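Visit to Kellar, Prukbridge site, March

We went to Kellar to see whether a small arm could take over part of tray sorting in our kitchen returns area. We handle 522 pieces on a normal lunch shift, mostly plastic bowls and plates, and the budget for next year has to be settled by July.

The visit started at 9:30 in the demo hall. Kellar had one bench set up for dishware and let us stay at it as long as we liked. They use a plain two-finger gripper and keep the pieces spaced apart on a soft mat. I asked about stacked dishes. They don't quote for those yet.

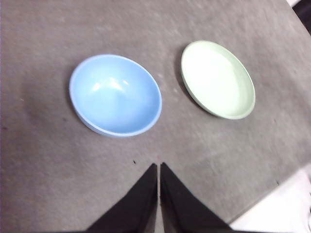 Lead time is 7 weeks from order, with the gripper fingers treated as a wear part. A spare pair should go in the first order, along with a second mat. Kellar's service contract is yearly and covers travel to our site, but parts are extra. We were also told to plan 104 hours of staff time for setup and training in the first year, more than we had put down.

Floor space is less of a problem than I feared. The base fits where the old drying rack stands, though we'd need a new outlet on that wall.

Doležal sells a similar arm and the Tralletthorpe plant has one. I'd like to see it before we commit - their dishes are closer to ours in size.

Still open: the price of a trial with 200 of our own pieces, who pays shipping both ways, and whether the trial fee comes off the purchase. Kellar will send figures by email.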